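Pitinell setlist data, README
3 December 2025

Setlists from 300 club shows by Hamance, typed up from fan notes. The label page for their LP Bukness claims every show was different. I doubt it. In these files, 17 songs account for most of what got played, and the "surprise" closer is Kelmendi far too often to surprise anyone.

One row per song, in stage order. Song lengths are guesses by people holding drinks, so don't build a tempo study on them. Crowd sizes come from the venues. Treat any 1000 with suspicion. The September rows have gaps I haven't filled.

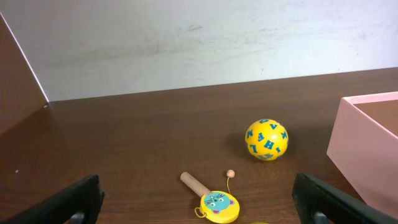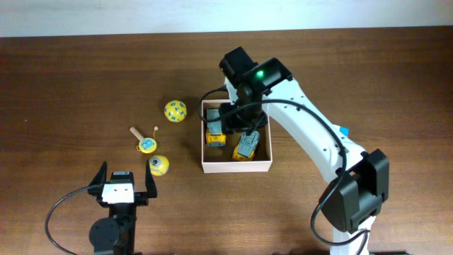

Reply from a reader: The lengths are worse than you say. I checked 16 of them against my tapes and most run short, so please drop that column.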